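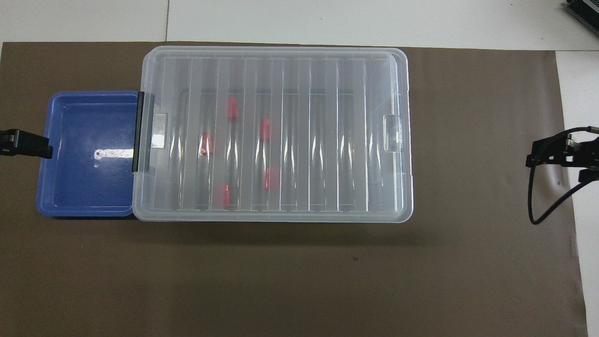
The last bus over the ridge to Merkmont leaves at ten minutes past six in the evening. If you miss it, you sleep in Stedamar. I missed it twice in my first month, and this is how I learned to use the app that I want to write about in this article.

Herkex is a travel planner for small places. The large map services know the trains and the city buses very well, but in our valley they often show nothing between two villages, or they send you on foot along a road with no sidewalk. Herkex started with the timetables that hang on paper at the stops. It now has 400 stops, and for each one it shows the next departure, the price of the ticket, and whether the bus must be called by telephone before.

This last point is more important than visitors think. On the Lui line the bus comes only when somebody has asked for it. The old timetable said this with a small letter "t" beside the hour, and the explanation was on the back side of the paper, against the wall. In Herkex the departure is shown in orange, and under it there is a button for the call. The call has to be made one hour before. On Sunday it has to be made the evening before, and the app will warn you already on Saturday if you have saved the trip.

I tested it during July, mostly on the way to work and back. The search is quick, also with a weak signal, because the whole timetable is kept in the phone. You can look for a trip by stop name or by touching the map. I prefer the names. The map has a bad habit: if two stops stand opposite each other, it selects the one on the wrong side, and you find out when your bus drives past on the other side of the road.

Prices are also not perfect. The app counts each zone separately, so a ride from Stedamar to Merkmont looks more expensive than it is when you own the monthly card. There is a place in the settings to enter your card, but it is hidden under "Profile," then "Other," and I discovered it only in the third week. 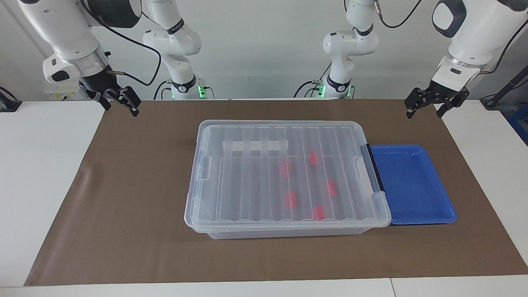

The two arms at the back of the work surface, each with a green status light at its foot.

What I like most is the function called "Latest way home." You choose your stop once, and every evening the app shows the last connection that still brings you there, with the hour when you must leave from the place where you are now. It includes the walk. You can add some reserve, and I have put 5 minutes because I walk slowly uphill. Since then I did not miss the bus again.

The basic version is free and has no advertising. For saved trips there is a limit of ten, and after that you have to delete an old one. The winter timetable should arrive in the app before the paper one is changed at the stops — last year it was the opposite, and for several days the two did not agree. In such a case it is still better to believe the paper.

Herkex works on older phones too. Mine has a broken corner and a tired battery, and one full day with the planner open cost me less power than one hour of video. For the hikers on the Lui line I would only add one piece of advice: make the call for the return bus while you are still in the village, as above the last houses there is no signal until the pass.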